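Building Your Own Corner of the Web
Handout 6: The About Page and the Front Door

Welcome back, everyone! Last time we got as far as buying a domain and pointing it somewhere, and I know a few of you are still waiting for yours to show up (give it a day, then write to me and we'll look at the settings together). This time we leave the plumbing alone and talk about words, in particular the words on the page most people will land on first.

What the page is for

A personal site usually has a front page and an about page, and on a small site they can easily be the same thing. I'd encourage that, at least to begin with. A visitor comes in with two questions: who is this, and is there anything here for me? If you can answer both before they have to scroll, you're already ahead of a good many sites built by people who do it for a living.

My own first front page was 1,810 words long. I know because I counted them on the day I finally cut it down, and it was a painful afternoon — I had a whole section on how I chose the site's name, and another on the fonts. The version that replaced it had 40 words and a short list of links, and for the first time I got letters from strangers who had clearly read the whole thing.

Three practice sites

You'll find the course's three practice sites in the shared folder, and we will keep coming back to them. Galon is a résumé site for somebody looking for work. Grumora is a hobby site, mostly notes on repairing old radios. Horgan is the messy one, with a blog, a recipe collection, a page of travel notes and a half-finished photo gallery all living under one roof (mine looks more like Horgan than I'd care to admit).

Open all three and read only the front pages. Then close them and write down what you remember. Please don't peek! What stuck with you is what the page is really saying, whatever its owner meant it to say.

Writing the first lines

Start with your name, or whatever name you go by online, and then say one plain thing you do or care about. "I fix radios and write down how" is a fine opening. "Passionate lifelong learner" could belong to anybody. If you get stuck, say it out loud as though you were talking to a neighbor over the fence, and type what came out.

Write in the first person unless you have a strong reason to do otherwise. Galon's first draft was in the third person, and it read like the back of a book by someone I'd never heard of. For a résumé page you can be a little more buttoned up, but you're still allowed to say "I."
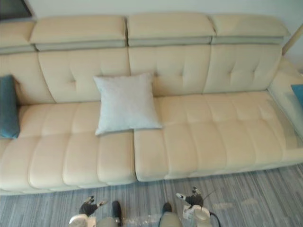 Links on the front page deserve some thought too, and especially how many of them you put in a row. The menu across the top should hold your main pages and very little else, all in the same style, so that the eye takes them in as a set. Think of the headrests along the top of a long cream sofa: the same padded block repeated, a thin seam between one section and the next, and even when one sits a bit higher than its neighbor you still read them as a row. Your menu can survive one odd item in the same way. Horgan's menu has every page its owner ever made, in the order they were made, and we'll be tidying it up together.

Contact details

Give people one way to reach you, and make it one you really check. A plain email address is fine, and so is a form; in Flamico, the editor we use in this course, the form lives under Page, then Add Block. Leave your home address and phone number off, even on a résumé site. An employer who wants them will ask.

For next time

Write a front page for your own site, 40 words at most, plus your links. Then write it again from scratch without looking at the first one, and bring both. We'll read them in pairs, so print 2 copies of each if you can. If you have an old page from years back, bring that along too, I love seeing those.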